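Wavance Adds Matte Slate Finish to Doltska Panel Coating Line
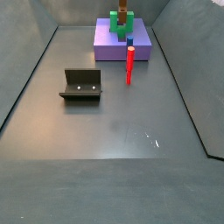

25/07/2022 – Wavance has extended its Doltska range of interior panel coatings with a low-gloss finish for floors and display enclosures. The coating is supplied in 4 shades. A matte, slate-colored floor can be paired with a slightly lighter gray-green back panel, as shown, and strongly colored items such as the purple and green blocks stand out against both. Recoat time is unchanged from the current Doltska product.

Orders open in December under part number 3254. Trade contact: Babar Bhutto, Wavance Coatings.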